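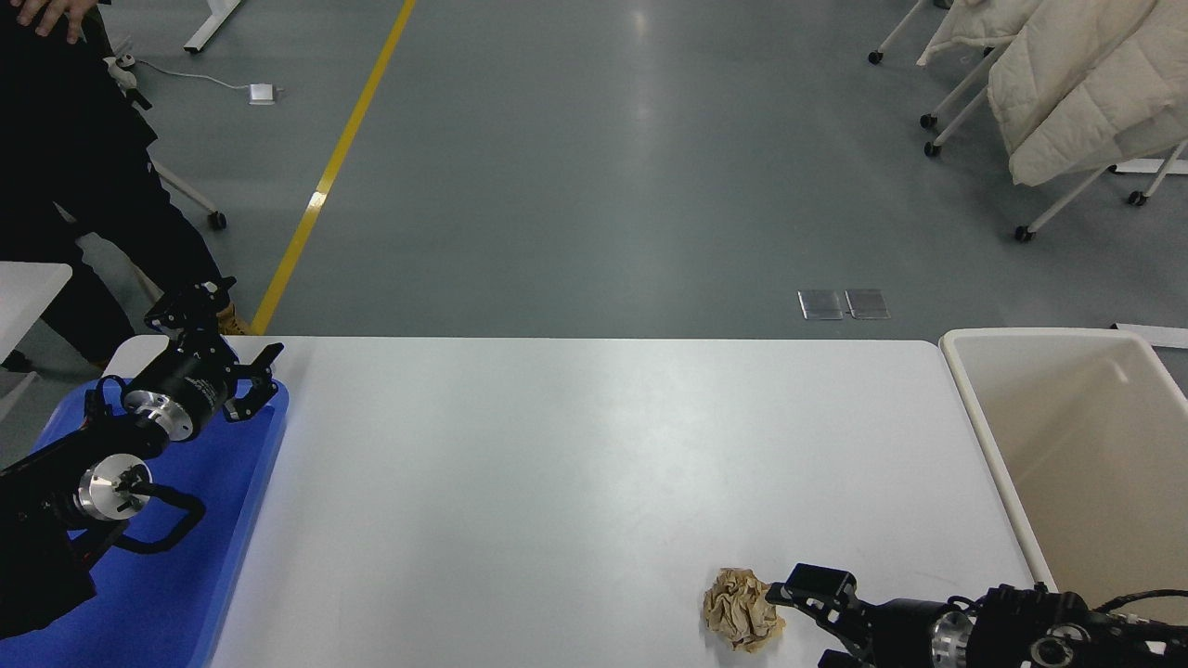
**1/** Sadside sorting cell, build notes continued. Two arms, one table, two destinations: tray on the left, bin on the right. The shop at Oston has given me the floor space until the end of March, so the mounts are staying where they are and everything else gets tuned around them.

**2/** Changes since the last thread:

- new finger pads on both grippers
- right base moved 40 mm toward the bin
- wrist cable on the right arm rerouted with a longer loop
- Mulcahy (the control box) reflashed, old config kept on a card

**3/** The base move was the big one. Before it, the right arm could reach over the bin rim only with the elbow almost straight, and near full extension the wrist wobbles enough to drop things. At 40 mm closer it has a usable bend left. Cost: it lost a strip along the far left of the table. The left arm covers that.

**4/** Cable routing, for whoever asked last month. Leave slack at the elbow and clamp on both sides of the joint. My first attempt had a single clamp and a tight run. It was fine in slow moves and pulled the connector at speed. The loop looks untidy and I'm keeping it.

**5/** Test items are crumpled paper and aluminum foil. Both cost nothing and neither has a fixed shape, so I can't cheat with a stored grasp pose. Every pick has to be worked out from what the camera gives.

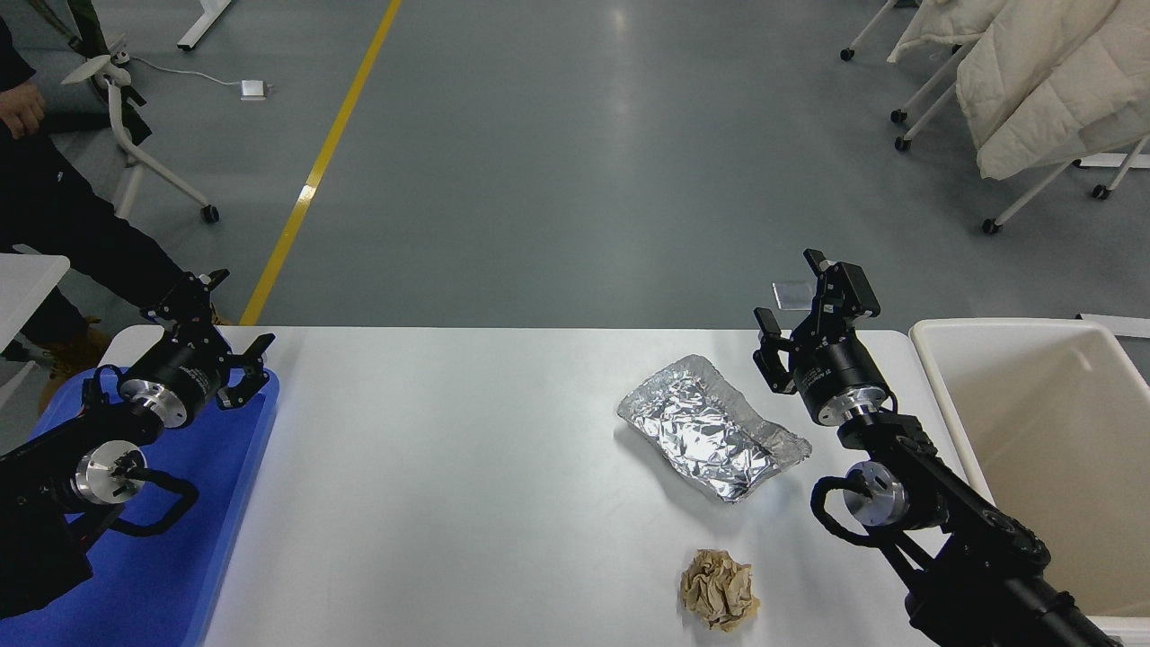 **6/** Foil is the harder of the two for vision. Paper has soft shadows in the creases and the depth estimate is decent. Foil throws highlights back from the overhead lights, and the segmentation likes to split one sheet into several small ones. I merge any two regions closer than 20 mm. Crude. It stays until it breaks something.

**7/** Foil is easier to hold, though. It folds into the fingers and stays folded. Paper springs back, so the grip force that works at the moment of closing is too low half a second later. Current fix is a second squeeze after the lift starts. I'd prefer a proper force loop but the motor current reading on these grippers is noisy.

**8/** Approach angle: I gave up on straight down for flat pieces. The fingers touch the table before they have anything between them. Now they come in tilted, find an edge, close slowly, lift. Thick items like a paper ball still get the plain approach from the side.

**9/** Lift height was a dumb bug. The bin rim is higher than the table and the planner only knew about the table. I added the bin as a solid box, which made the planner refuse to put anything in it. It's now four thin walls and a floor. Planning time went up a little, no complaints.

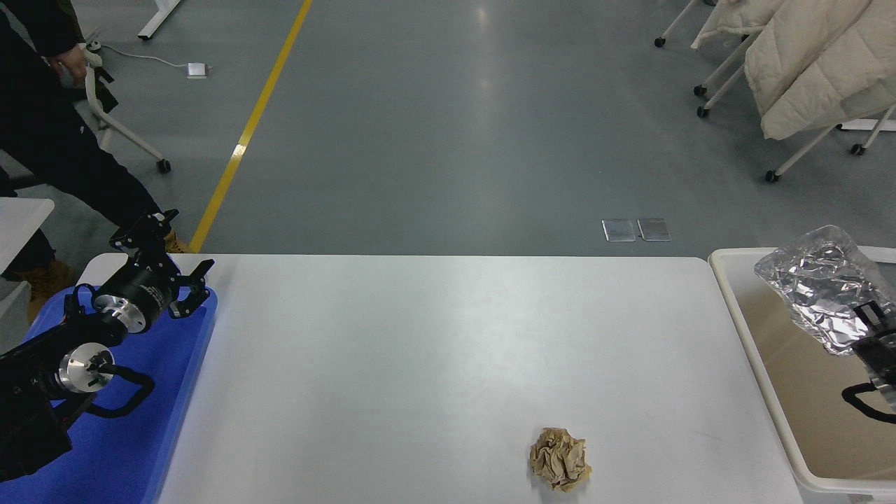 *Foil over the bin, right gripper. Paper on the table.*

**10/** Release needs work. Foil snags on the finger pads, so opening the gripper doesn't guarantee a drop. I open, wait, rotate the wrist a few degrees each way, then check. The check is the weak part: silver foil near a silver wrist fitting confuses it. Black tape over the fitting is the next thing to try.

**11/** Arm coordination is as simple as I could make it. One arm moves over the table at a time, the other parks above its own container. There's a lock in software and a second one in Mulcahy that doesn't trust the first. Running both at once would be faster and I don't need faster.

**12/** Log so far on the current config: 709 pick attempts, both materials, both arms. I haven't split the failures by cause yet, so no success rate from me. I've seen too many of those posted with no definition of success attached.

**13/** Cycle time is around 270 seconds for a full table, most of it waiting. The slow close and the post-release check are the two big pieces. Moving between points is a small share, so raising the joint speed would buy very little and shake the mounts more.

**14/** Gromora, the small planning library I wrote for this, is still not public. The collision part is OK. The config format is a mess of nested files and I change it every other evening. Will post it once it has gone two weeks without me renaming a field.

**15/** To do, in order:

- tape the wrist fitting
- label the failures
- filter the current reading properly
- try thinner pads on the left gripper
- strain relief on the left elbow, same as the right

**16/** Question for anyone with two-finger grippers on thin sheet: are you using a compliant tip or compliance in the wrist? I've only tried tips. They wear out fast at the corners and I'm cutting new ones by hand from rubber sheet – open to anything that lasts longer.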